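Feb 24, 2024

OK so the sleep thing. I said I'd write it up and then didn't, sorry, work got stupid. Typing this fast before I have to leave for my mother in law's.

Short version for people who don't read long posts (hi Ehab): I'm sleeping again. Mostly. Not perfectly. Went from four hours of junk to six and a half that feel like real sleep, and I did not buy the mattress.

Long version.

It started last May when we moved to the Alaoui building. Fifth floor, street side. I figured I'd get used to the street. Didn't. Delivery trucks at 4, the guy with the leaf blower, some kind of vent on the roof that hums. First couple weeks I blamed all of it on noise. Bought foam plugs, the orange ones, then the wax ones, then the ones that look like tiny Christmas trees. Slept exactly as badly, just in silence. Worse in a way. You hear your own heartbeat in there.

Then I blamed coffee. Cut it off at noon. Then at ten. Then quit altogether for nine days and was so unpleasant that Samah Sqalli, who shares my desk cluster and is the calmest person I know, put a cup down in front of me and walked off without a word. So coffee is back. Before noon only. That one I do think helped a little, hard to say.

Then the phone. Yes yes. Everybody says the phone. I moved the charger to the kitchen. What happened is I started getting up to check the phone in the kitchen. Standing on cold tile at 3am reading about people's kitchen remodels. Moved it back.

By fall I was in a bad spot. I'd lie down at 10:30, fall asleep fine, wake up at 1:50 like somebody flipped a switch. Then nothing till five. Then alarm. I was making dumb mistakes at work, sent an invoice to the wrong client, drove past my own exit twice. My husband was being very nice about it, which made me feel worse.

Here's where I almost spent the money. There is a mattress store out by the ring road, Gralberg, and I went in "just to look." Came out an hour later with a quote for $3245. For a mattress! Before delivery! The sales guy had me lying there with my shoes in plastic bags while he told me about zones. I have zones apparently. I told him I'd think about it and I did think about it, every night, at 1:50.

Brahim Soliman talked me out of it. He teaches the evening class at the community center (the sleep one, not the tax one) and he said something like, you fall asleep fine, so the bed is fine, go look at what happens at two. Eight of us in that class. Metal chairs. Terrible cookies. I nearly didn't go back after week one because it was mostly handouts, and I have read every handout. But week two he made us keep a log, on paper, and nobody was allowed to guess at the clock. You just write "awake, long" or "awake, short" and what you felt. Hot, thirsty, worried, whatever.

Mine said hot. Hot, hot, hot, worried, hot. I'd never noticed. I thought I was awake because I was anxious and I was anxious because I was awake, and the whole time I was just cooking under there like a dumpling.

So, bedding. I got weird about bedding for a month. Read everything. Thread count is mostly marketing from what I can tell, at least past a certain point, I had a set that bragged 551 on the package and it was like sleeping in a raincoat. Gave it to my cousin. Ended up with plain cotton, nothing fancy, kind of crisp, the sort you get in a mid price hotel. And a lighter duvet. Duvet was the big one I think. The old one was a wedding gift and weighed as much as a dog.
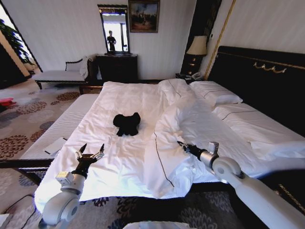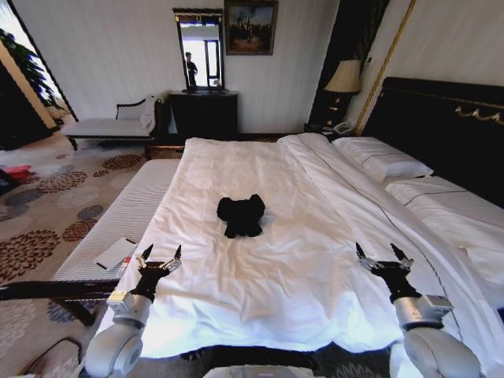

The other thing Brahim kept on about was leaving the bed alone during the day, and I fought him on this for weeks. I do everything on the bed. Laundry, emails, phone calls with my sister, wrapping presents. His rule is nothing on it but bedding until you get in it, and it sounds so fussy, but one crumpled black thing in the middle of all that white and it's the only thing I look at, and then I'm thinking about laundry, and then I'm doing laundry at 10:15 at night. So now clothes go on the chair. The chair is a disaster. The bed is clear. I also make it every morning which my mother spent eighteen years failing to get me to do, don't tell her.

I asked Hatem Hegazy from class if he bothered with that part and he said no, he folds socks on there every night and sleeps like a baby. So, who knows. Different heads.

What else. Temperature. We had the thermostat at 70 overnight all winter because I thought cold feet were the issue. Turned it down, wore socks. Felt ridiculous for two nights and then didn't. If your feet are cold put on socks, don't heat the whole apartment, I can't beleive it took me till the age of 43.

Light. We have those thin blinds the landlord puts up and the pharmacy sign across the way comes right through them, green. I got curtains from Hikham, the fabric place next to the bus station, lined, and they hemmed them for me while I waited. Slightly too long still. They puddle. I told my husband it's on purpose.

The getting up thing. This was the hardest one. If you're awake long, you get up. Don't lie there. Go sit somewhere dim and do something boring, go back when your eyes are heavy. I hated it. I'd be so warm and so angry. First week I was up every single night in the living room with a blanket, reading the manual for the Wurkimier dehumidifier, which we bought two years ago and I had never once opened the manual. I now know a great deal about that dehumidifier. There's a filter! You're supposed to rinse it!

Second week maybe four nights. Then two. Then there was a night in January I woke up and it was light out and I thought something was wrong with the clock.

Not a straight line though. Want to be clear about that, I get annoyed at the posts where the person is fixed at the end. I had a bad stretch two weeks ago when my dad was in for his tests (he's fine, it was the gallbladder) and it all went to pieces for five nights running. 1:50 on the dot. Didn't even bother with the manual, just ate cereal. And then it came back by itself once he was home. I was scared it wouldn't.

Stuff I tried that did nothing for me, your milage may vary:

Lavender anything. I smell like a drawer.
The tea. I just had to pee.
The weighted blanket. See: hot.
Counting backward from 101. I get to zero and feel competitive about it.
A podcast of a man describing trains. Liked it too much. Stayed up for the end.

Farzad Hassanpour left a comment on the last post asking about melatonin and I don't want to get into pills on here, I'm not a doctor, ask an actual one. I did ask mine. She had me do some blood work first, iron and thyroid, both okay. I'd say do that early. I waited eight months and if it had been thyroid I'd have felt pretty stupid about all those earplugs.

Oh and naps. No naps. I cheat on Sundays.

The class starts up again in the spring if anyone local wants it, it's cheap and he lets you pay by the week. Ask for the Thursday one, the room is warmer and the chairs have pads. Bring your own cookies.

Still need to do the post on the balcony tomatoes, I know, and somebody asked where the gray lamp was from and I have to dig up the receipt. Next week maybe. Got to go, he's already in the car.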